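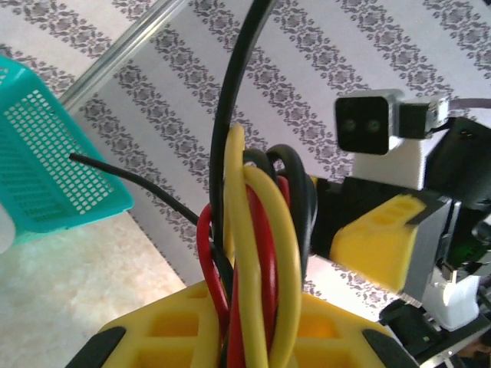

The wallpaper was the first thing she had wanted to get rid of and the last thing left when everything else was gone. Gray damask on white, running on the diagonal, so that if you stood in the doorway long enough the whole room seemed to lean to the right. Her mother had picked it out of a book at Skaston Home Supply and paid 51 dollars for the last rolls. The receipt was still in the kitchen drawer.

The house had sold in nine days. The buyers wanted it empty by the first week of November. Her brother had done the garage and the basement, and then he had gone back to Lenero and left her the upstairs.

She started with the teal basket. It had lived in this room as long as she could remember, and it had never held the same thing two years in a row. Yarn, then magazines, then her father's slippers and heating pad when he couldn't manage the stairs anymore. You could see through the little holes in the sides to whatever was in there. As a girl she used to push pencils through them, one to a hole, until her mother made her pull them all out again before supper.

She got a roll of trash bags and a marker. Keep, give, throw. She wrote the words on three bags and stood them against the bed.

The keep bag stayed flat for the first hour. She threw out a calendar from Hsu Pharmacy, a box of checks from a bank that had closed, and a lamp with no plug. She gave away the winter coats. In the closet she found her father's notebook, the green one, where he wrote down the mileage every time he filled the car. The last entry was 3,689. That would be the second Buick, the one he bought when he had already mostly stopped driving. He had taken it to the doctor and to the hardware store and to church, and he had written down every gallon.

She put the notebook in the basket. She hadn't marked the basket as anything.

At noon she ate a sandwich sitting on the floor with her back to the wall. The paper was coming up a little at the seam behind her. She worked a fingernail under it and found the old paint, a green she had forgotten completely. They had painted it that green when she was seven and had the measles, or just after. She remembered lying in bed with the window open to let the smell out.

She pressed the seam back down. It didn't stay.

Her brother called at two. He wanted to know if the Fovum people had come for the dresser.

"Not yet," she said.

"They said between ten and four."

"Then they've got two hours."

He asked if she had found anything good. She looked at the basket. There was the notebook, a tin of buttons, and a pair of glasses with one arm – nothing he would want.

"Not really," she said. "You want the coats?"

He didn't want the coats.

The truck came at ten to four. Two men carried the dresser down and took some paint off the banister on the way, and one of them apologized for it. When they had gone she swept where it had stood. The wallpaper there was whiter than the rest, and the pattern was very sharp.

She took the bags down first, then came back up for the basket. It was light enough to carry in one hand. She put it on the passenger seat and drove as far as the corner, and then she stopped and reached over and put the seat belt around it.

Last updated Sunday, October 19, 2025

Contact | © Hsu Street Stories | Back to top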